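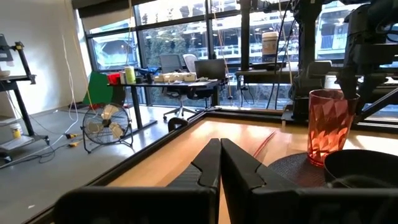

Reading time: 3 min

Gaseo 641 Hard Wax Oil for Interior Tabletops

Gaseo 641 is a penetrating finish for interior wood furniture. It is a blend of plant oils and hard waxes, supplied ready to use, and dries to a low satin sheen. It is intended for dining tables, desks, shelves and counters away from the sink. It is not a floor finish and should not be used outdoors.

The oil darkens most species slightly. Pale woods move toward a honey tone, and the change is greater on end grain. Test on an offcut or on the underside of the top before committing to the full surface. Clindier water stains can be used beneath 641 once fully dry. Solvent stains may lift during wiping and are not recommended.

Surface preparation

Remove old varnish or lacquer completely. 641 does not bond over a film finish. Sand to 120 grit, then 150, and stop there for most hardwoods. Sanding finer closes the surface and reduces uptake. Vacuum the top and wipe it with a dry cloth. Moisture content should be 12 percent or lower.

Application

Stir the can from the bottom - do not shake. Work at room temperature, with relative humidity under 70 percent. Spread a thin coat with a white pad or short-nap roller, working along the grain. Leave for 30 minutes, then wipe off everything that has not soaked in. Oil left standing will cure soft and tacky, and the only remedy is to sand it back.

Apply the second coat the next day. Open woods such as ash may need a third on the ends of the boards.

Curing and use

The surface can be handled after one night. Keep water off it for a week. Mats under cups and bowls are advised during this period, but remove them between meals so that air reaches the wood. Avoid rubber-backed mats - plasticizers in the backing can leave a permanent mark.

Once cured, 641 resists water, coffee, and most kitchen spills if they are wiped up promptly. Ammonia cleaners dull it. For routine cleaning, use Fondar soap diluted as directed on its label.

Pack sizes

Small can, large can, and sample pouch. The sample pouch covers one test board only. Tint is available in the large can. Shelf life is two years unopened.

Disposal

Rags soaked in oil can ignite on their own. Lay them flat outdoors to dry, or store them under water in a lidded metal can.

Technical contact: Nattawut Yensuk. Trade orders: Tarmo Kazlauskienė.

Last updated: January

Contact | © Gaseo | Back to top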